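Opinion > Hardware > Hands

Stop buying fingers you can't see past

Two weeks of hand trials at Galtside and my view has hardened. We argue about finger count, grip force, price. The Kallanix hand was 12 on our shortlist of 29, and it got there on a spec sheet. Spec sheet says nothing about where the camera goes, wich is the part that hurts.

Orange bottles, a yellow bag, a green mat. Easy stuff on paper. Head view first, then wrist.

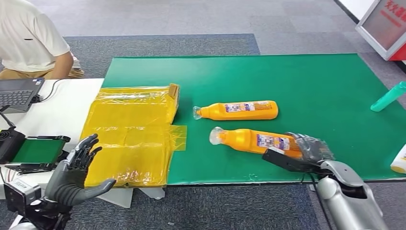
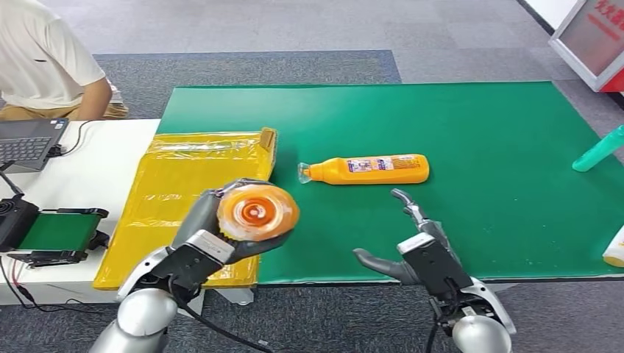 Both of those from the head. Wrist camera for the next two. 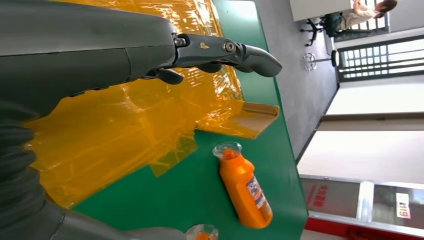
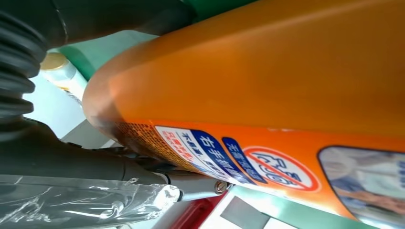
What the head view is good for

Planning. Both hands, the bag, the mat, all in one look. But once the fingers curl over the base of a bottle, part of the bottle is gone. Fabrice Picard says fine, that's the wrist camera's job. Is it? Ours spends a big slice of its view on its own housing and that black bellows. And get it close to something large and orange and you have a wall of orange, some labels, not much else.

Abelardo Navarrete wants a third camera. I'd say no. More cables, more calibration, and the 400 we'd spend is better put into moving the bracket. Sirkari sells a slimmer hand with fewer joints. I'd take it tomorow. Fewer joints, more view. Good trade for bottles.

Will write up the October runs separately.

Last updated: 2 Jun 2019
698 shares | 12 comments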